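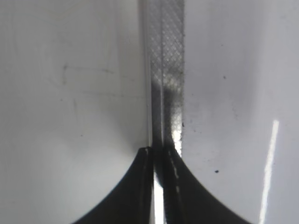

*Textured strip, pale grey, held upright beside a white surface.*

**Olvera workshop: progress report to the Memavine fund, 23 April 2019**

Hello again from Olvera! I promised you a proper update once the trim work was under way, so I'm writing it with a mug of tea and glue on both thumbs (mostly old glue).

The short version is that the strips have taken over my life. When I wrote to you in December I thought edging the display panels would be the easy bit, and I put it down in the plan as a fortnight of odd afternoons. It has been a good deal longer than that, but I do now like what we've got, and I'd be happy for you to come and poke at it.

**The strip**

The one we've settled on is see-through enough to let a bit of light in, with a fine diamond pattern along one side and shiny narrow bands along the other. I know it sounds like a lot of fuss for an edge! But put it next to plain white and the pattern shows up nicely, and then when a shadow falls over it the whole thing goes a smoky grey, which I hadn't expected and have grown very fond of. The shiny bands are the part I'm less sure of. They catch the light in thin white lines, and under the lamps at the Filisura hall that could be lovely or it could be a nuisance for anyone trying to read a label. I'd like to try it there before we order the rest.

We also looked at a plain strip from Vutetti. Perfectly decent stuff, cheaper by the length, but it looked a bit like something off a shower door and I couldn't get past that.

**Where we are**

- 18 panels planned in total
- 7 edged and stacked in the back room
- 4 cut to size and waiting for their strips
- the rest still to be cut

Two of the finished ones need redoing at the corners, where I trimmed a touch short and tried to convince myself it didn't show. It does. I've changed the way I do it now: cut long, fit the strip, then take the end down with a fine blade, and everything since has gone much better.

**Money**

We're a little under on materials and over on hours, and the hours are mine, so please don't worry about them. The saw blades came out of the tools line as agreed. I would like to move what's left of the paint money across to strip, if you're happy with that, as the panels look better left white and I can't see us opening another tin. Could you let me know by email? A yes or no will do.

**Next**

I'll take one finished panel over to Filisura and see how it behaves under the hall lamps, then get on with the cut ones while I'm waiting to hear from you. The corners on those two come after that. Labels haven't been started, and I still owe you the wording for your logo panel, sorry! It's on the list and I'll send it with the receipts.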